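## The Jesness reunion, and what $732 buys you

*March 2019*

So Jesness is back. If you were anywhere near a mall food court in the late nineties you'll remember the five of them, the matching puffer vests, and the song with the key change everybody's cousin tried at karaoke. The announcement went out to the fan list last week. Five dates, all in September, all original members, "one night only in each city," a phrase I have now seen on three separate farewell tours by the same band.

I wanted to be excited. I still own the second album, the one with the hidden track that's mostly somebody laughing. But I read the fine print, and a few things bother me.

Start with the tickets. The top package costs $732 and is called the Drakton Circle, after the single nobody liked. For that you get a seat in the first rows, a laminated pass, a tote bag, and a "group photo moment." I wrote to the promoter, Drandard, and asked if the group photo moment includes the group. The reply said that "member participation may vary by venue." I read that as a no until someone tells me different.

Then there's the new material. The press release promises a "fresh chapter" and names one new song, which has been played for a handful of radio people. Kwabena Mahama, who writes the pop column for our sister newsletter, was one of them. He told me it was "fine, and very loud, and I think two of them are on it." He couldn't swear to which two. The release credits all five with vocals.

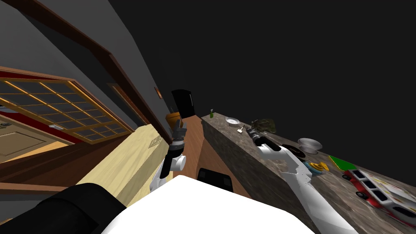 ## About that anniversary box

The tour is being sold alongside a reissue of the debut, boxed up with demos and a booklet. The list has 30 tracks. I sat down with my old CD singles one evening and checked, and a good half of the "previously unheard" demos are B-sides from the European releases. They've been retitled. "Window Seat (Early Version)" is the same recording as "Windowseat," down to the cough before the bridge.

The booklet has an essay by their first producer, Nikolovski, and I'll admit that's the part I'd pay for. He was there for the vocal sessions and has never talked much about who sang what. The preview page is all about the catering, though, so I'm keeping my hopes low.

What I'd like to see before handing over any money:

- a straight answer on whether the show is sung live, start to finish
- a set list from the first night
- the box sold without the box, so people who only want the essay can get it
- refund terms if a member drops out, which happened last time and got nobody a dime

Fans have been kind about this reunion, maybe kinder than it deserves. I've had a lot of mail from readers who bought in the presale and just want a nice night out with their old college roommates. Fair enough, and I hope they get it. The cheap seats look like a decent deal if you don't mind a pillar.

General sale opens next month. I'm waiting for the reviews from the first date, and if I turn out to be wrong about the new song I'll say so in this space.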